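4.2 遮蔽と色の帰属

前節までの記述を信じるなら、色付き立方体を同色の容器へ入れる作業は、知覚の問題としてはほぼ解けているはずである。机は茶色一色で模様がなく、照明は穏やかで、立方体には互いに紛れようのない色が塗ってある。シミュレータPettigrewの中には埃も西日もない。それでもわれわれの知覚モジュールNomcombeは、初版の時点で、失敗の理由を見つける才能だけは十分に備えていた。

Nomcombeは、手先視点の画像から物体候補を切り出し、各候補に色ラベルと机上の位置を与え、双腕計画器Caltauに渡す。初版は色相のしきい値と連結成分だけで動いていた。最初に困ったのは画像の下端である。自分の指は必ずそこに写り、把持したい物体もたいていそこに来る。指の領域を固定マスクで塗りつぶすと、指に近い立方体も一緒に消える。Caltauから見れば、存在しない物体を掴む理由はないので、腕はきわめて論理的に停止する。

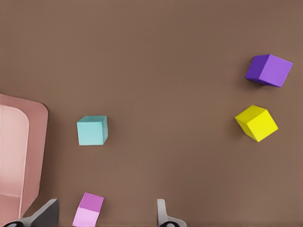
図4 手先視点の入力。マゼンタの立方体は画像下端で一部が切れ、開いた二本の指の間にある。

そこで固定マスクを廃し、関節角から指の形状を毎回描画して差し引くことにした。描画した輪郭と実際の輪郭のあいだには数画素のずれが残るため、境界に接する候補には「部分観測」の印を付け、重心の推定には使わない。図4のような入力では、マゼンタの候補は残るが、把持位置の更新には全体が見えた直近の観測値が用いられる。計画器が過去を懐かしむ仕組み、と共著者のCaldeiraは呼んでいる。本稿では単に保持推定と書く。

陰影の扱いも同じくらい面倒であった。図4の紫の立方体は、上面が明るい藤色、側面が濃い紫である。人間なら一個と見る。しきい値法は、気分によっては二個と見た。面ごとに候補が割れると、Caltauは隣り合う二つの薄い物体を両腕で同時に取りに行こうとし、干渉検査が当然それを却下する。却下は正しいのだが、仕事は進まない。改訂版では、隣接する候補の色相が近く、明度だけが異なる場合に統合する規則を加えた。

この規則には予想どおりの代償があった。容器と立方体が同じ色だという、作業の定義そのものである。

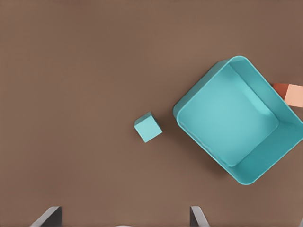

図5 同色の容器と立方体。両者の間には机面が帯状に見えている。右端のブロックは容器の縁に一部隠れる。

図5の配置であれば、間に机面が見えているので統合は起きない。問題は、容器に近づいた立方体が画像上で縁に重なったときで、統合規則は喜んで両者を一つの物体にまとめてしまう。巨大な青緑の何かが報告され、同色の立方体は机上に残っていない、すなわち作業完了と判定される。成功率だけを見れば大変に優秀な版であった。Riveraが記録ツールCornskaで軌跡を再生するまで、われわれはこの数字を内輪の発表に使っていた。

対策として、容器は検出対象から外し、形状モデルの当てはめで別に扱うことにした。外縁と底面の明るさの差は当てはめの手がかりとして案外よく効き、容器が画像端で切れていても、角が一つ見えれば姿勢の候補をかなり絞れる。当てはめの残差が大きい観測は捨てる。捨てすぎると腕が待ち続けるので、連続して30回捨てた時点で手先を上げ、見直しの姿勢に戻すようにした。

もう一つの手当ては、机全体を見渡す俯瞰視点の併用である。手先視点だけでは、もう一方の腕が何をしているかを関節角から想像するほかない。
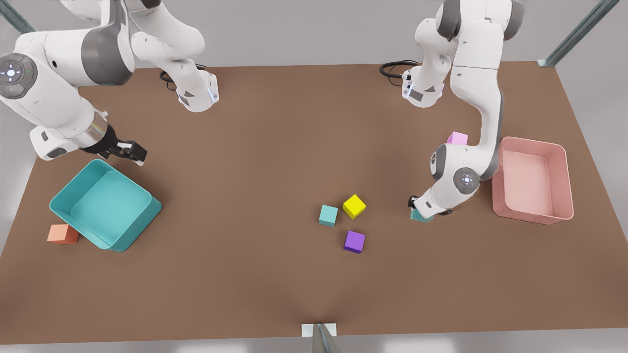 とはいえ、俯瞰視点は腕そのものに弱い。指が立方体の上に来れば、いちばん知りたい物体がいちばん見えなくなる。白いリンクの後ろに回った物体も、見えるのは一部だけである。そのためNomcombeは二つの視点の候補を対等には混ぜず、物体ごとに、遮蔽の少ない側の観測を採る。どちらも部分観測であれば保持推定に頼り、その旨をCaltauに申告する。申告を受けたCaltauは接近速度を落とす。初版は申告せずに堂々と間違えていたので、これだけでも人格的には成長したといえる。

初期配置の異なる2000試行で調整したのち、最後まで残った難所は、同色の立方体どうしの重なりであった。容器との混同は形状で防げても、大きさも色も同じ二つの立方体が視線方向に並ぶと、統合規則にとってこれほど魅力的な相手はない。統合後の領域が立方体一個の見かけの面積を超えたら分割を試みる、という条件を足したが、見かけの面積は手先の高さに依存し、手先の高さの誤差は分割数の誤りとして現れる。奥の立方体が手前の影で暗く写る場合には、逆に明度差が分割の手がかりとして使える。陰影を無視するために入れた規則を、陰影を頼りに取り消していることになる。 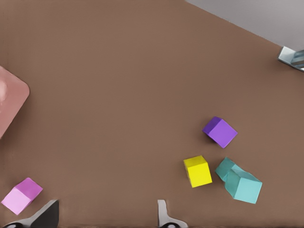
4.3 計画器への受け渡し

Nomcombeの出力は、物体ごとの色、位置、遮蔽の程度、最終観測からの経過時間からなる。Caltauはこの一覧をもとに、どちらの腕がどの立方体を担当するかを割り当てる。割り当ては把持のたびに解き直すが、指が閉じ始めた後は変更を認めない。初期の実装ではこの制限がなく、ラベルが揺れるたびに両腕が担当を譲り合い、机の中央で長い社交を続けた。

経過時間の長い物体には割り当て上の罰則を与える。罰則の重みは4に固定した。6まで上げると、腕は遮蔽された物体を最後まで避け続け、制限時間を迎える。重みの選定に理論的な裏付けはなく、感度の検討は付録に回した。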